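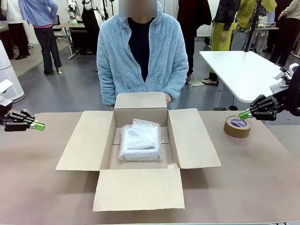 The Clerner clock went missing from the hall at Ollmont in January, and it was the middle of March before anyone asked Eino Vuorinen about it.

He had been expecting the question. He was on a stepladder in the back passage, changing a bulb, when Gwenllian Gethin came through with her coat still on and said, "Where's the clock?"

"Which clock?"

"Eino."

He came down the ladder and folded it. He was sixty-eight and had wound that clock every eight days since the winter his wife died, which was when the key had been handed to him, mostly so he would have a reason to leave the house. It was a wall clock in a walnut case, made in Lerside by a man named Clerner who had made 173 of them and then gone into selling shoes. The hall's was number 142. The number was stamped on the brass behind the pendulum, where you had to put your cheek to the wall to read it.

"I sold it," he said.

Gwenllian sat down on the bench where people changed their boots. She taught fourth grade and was used to waiting. She waited.

"It paid for the furnace," he said.

"The furnace was paid for by the county."

"The county paid half. They sent a letter. I have the letter."

"You never told us that."

"No."

He had opened the letter himself, standing at the mailbox with his gloves in his teeth. The county would pay half, and the hall would find the rest by the end of the month or the money would go to a different town. The hall had $12 in the cash box and a jar of foreign coins. He could have called a meeting. He had been to a lot of meetings in Ollmont. The last one about the roof had gone on past eleven at night and ended with Corey McPhee walking out and driving home without his wife.

So he had called a dealer in Bolger. The dealer drove up the next morning, looked at the clock for a long time, and wrote a check. Eino took it off the wall himself. There was a pale patch on the paneling behind it, and he hung the fire safety notice over that.

"Two months," Gwenllian said. "I've been in and out of here twice a week for two months."

"You always look at your phone for the time."

She laughed, though he could tell she hadn't wanted to. Then she asked who had noticed.

It was Ruby-Lee Katene. She was nine and in Gwenllian's class, and she had been told to write a page on something old. She had picked the clock because her grandmother used to lift her up to see the pendulum. She had gone over after school with her notebook and found a drawing of a fire extinguisher.

"What did she write?" Eino asked.

"She wrote that it was stolen. She has a list of suspects. You're third."

"Who's first?"

"Corey."

Eino thought that was fair.

They went into the kitchen and he made coffee in the big pot, which was too much for two people, but the small one leaked. The furnace came on under the floor. It was quiet, and you had to know to listen for it. The old one had knocked so hard that the piano teacher used to stop the lesson until it was done.

"How much did you get for it?" Gwenllian said.

He told her. She put her cup down.

"It might still be there," she said. "In Bolger."

"It isn't. I called in February. A man named Guoqing Ye bought it. He repairs them. The dealer gave me the number."

"Did you call him?"

"I wrote it down."

It was on the back of the county's letter, in his coat. He took it out and laid it on the counter, and they both looked at it. Gwenllian dialed, and then she handed him the phone, which he thought was a mean thing to do.

Mr. Ye had a slow, careful way of talking. Yes, he had the clock. It was running four minutes fast, and somebody had oiled it with the wrong oil for a very long time. Eino said that would have been him. There was a silence, and then Mr. Ye asked what oil, and Eino told him, and Mr. Ye said, "Oh, dear."

They talked for half an hour. 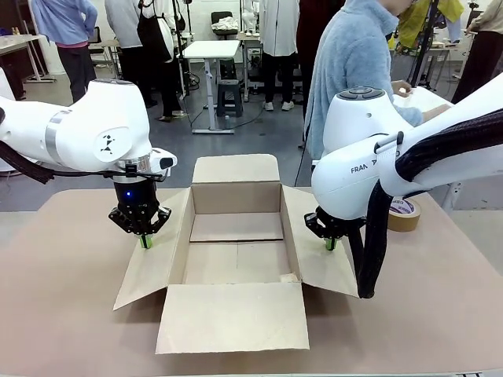
Mr. Ye did not want to sell. He owned eleven Clerners already and had been looking for one with its first pendulum. But he drove up to his sister's in Lerside every summer, and the road went through Ollmont. He said he could bring the clock for July and August, if there was a dry wall to hang it on and if nobody else touched it.

"There's a dry wall," Eino said. "There's a new furnace."

"And I will bring the oil," said Mr. Ye.

After he hung up, Eino rinsed the cups. Gwenllian buttoned her coat. She said he would have to tell everyone, and he said he knew that. She said he would have to tell Ruby-Lee first, before the page was handed in.

"What's it worth?" he asked. "The page."

"It's part of her grade, Eino."

He got his hat. The school let out at three, and it was twenty to. On the way through the hall he took down the fire safety notice, looked at the patch, and put the notice back up a little to the left, where there was another nail.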